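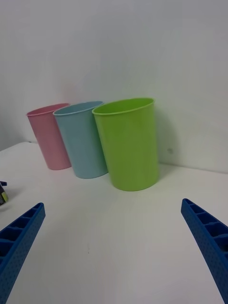 Fascicule n° 7, p. 198

Rubrique : Supports de cours > Arts de la table et service > Travaux dirigés

Séance consacrée aux gobelets réutilisables : alignement, écartement, lecture des couleurs

La présente séance fait suite au chapitre relatif à la verrerie de service. Elle porte sur les gobelets en plastique, dont l'usage s'est généralisé dans la restauration collective et l'accueil de groupes, et que les étudiants tiennent trop souvent pour un matériel ne demandant aucun soin. Il est attendu de chacun qu'il sache, à l'issue des travaux dirigés, disposer une rangée courte sur un plan de travail, en justifier l'ordre et la reprendre sans hésitation lorsqu'un élément étranger s'y ajoute.

1. Forme et prise en main

Le gobelet tronconique, plus large au bord qu'à la base, se prend par le tiers inférieur. Le bord ourlé n'est jamais saisi entre les doigts, et l'on n'introduit pas la main à l'intérieur du récipient, y compris au moment du débarrassage. Cette forme a une conséquence que l'on néglige dans les exercices d'alignement : deux gobelets dont les bords se touchent laissent encore un espace entre leurs bases. L'écartement se mesure donc au bord.

Les parois minces se marquent avec le temps. Un gobelet qui présente des plis ou un léger enfoncement peut rester en service tant qu'il tient d'aplomb ; un gobelet fendu est retiré sans discussion. Au centre de Wemden, le stock compte plus de 2,000 pièces et le tri est effectué chaque année au mois de septembre, avant la reprise des cours.

2. L'ordre des couleurs

La couleur remplit une fonction d'identification. Elle peut désigner une table, un groupe ou une boisson, selon la convention affichée en salle. Dans la convention dite Nenesero, retenue pour ce module, la rangée se lit de gauche à droite du point de vue de la personne servie : rose, bleu clair, vert. L'étudiant placé de l'autre côté de la table doit par conséquent inverser mentalement la suite, ce qui constitue la principale source d'erreur relevée lors des évaluations.

On évitera de corriger une rangée en déplaçant tous les éléments à la fois. Le gobelet central sert de repère ; les deux autres sont ajustés par rapport à lui.

3. Présence d'une boisson conditionnée

Lorsqu'une canette accompagne les gobelets, elle se place en avant de la rangée, dans l'axe, de manière à rester accessible sans que le bras passe au-dessus des bords. Les petits formats demandent une attention particulière : leur faible hauteur incite à les glisser entre deux gobelets, disposition que le présent cours n'admet pas.
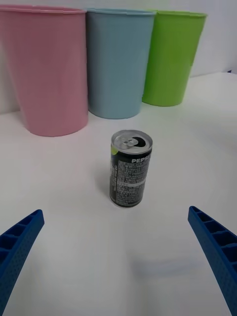
Fig. 2. Petite canette Pepsi placée devant la rangée.

Le service proprement dit (ouverture, inclinaison du gobelet, niveau de remplissage) fait l'objet du fascicule suivant et ne sera pas traité ici. On se bornera à la mise en place.

4. Le fond de table

La rangée disposée près du mur libère la partie antérieure du plan de travail. Cette solution convient aux buffets adossés. Elle suppose toutefois de ménager un passage suffisant pour saisir chaque gobelet sans frotter la paroi contre le mur. Sur un plan clair, les écarts de profondeur entre deux bases se perçoivent mal de face ; la vérification se fait de côté, le regard à hauteur des bords.
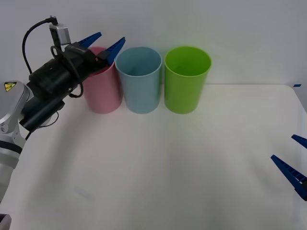
Alois Tanner objecte sur ce point que la vérification latérale n'a guère de sens pour un buffet adossé, puisque les convives n'occupent jamais cette position, et qu'il vaudrait mieux noter la régularité telle qu'elle se présente depuis l'entrée de la salle. La remarque est recevable pour l'appréciation d'ensemble. Elle ne dispense pas du contrôle de côté, qui demeure exigé à l'épreuve pratique.

5. Exercice

Matériel par poste : trois gobelets de couleurs différentes, un plan dégagé, un chiffon sec. Durée : 10 minutes.

Disposer la rangée selon la convention. La faire relire par le voisin de poste. La reprendre ensuite en oblique, un gobelet en avant et les suivants en retrait, en conservant l'ordre des couleurs. Noter sur la fiche Aguiar les corrections apportées.

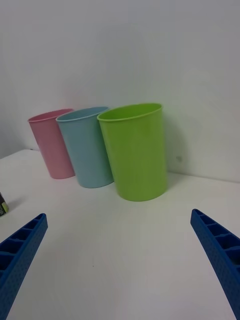

Fig. 4. Rangée en oblique, gobelet vert au premier rang.

La disposition oblique est admise à condition que chaque couleur demeure identifiable depuis la place du convive. Un recouvrement partiel n'est pas sanctionné ; un gobelet entièrement masqué l'est.

Lecture complémentaire : Firkitz, cahier de mise en place, chapitre sur les buffets adossés. Les fiches sont à remettre en fin de séance.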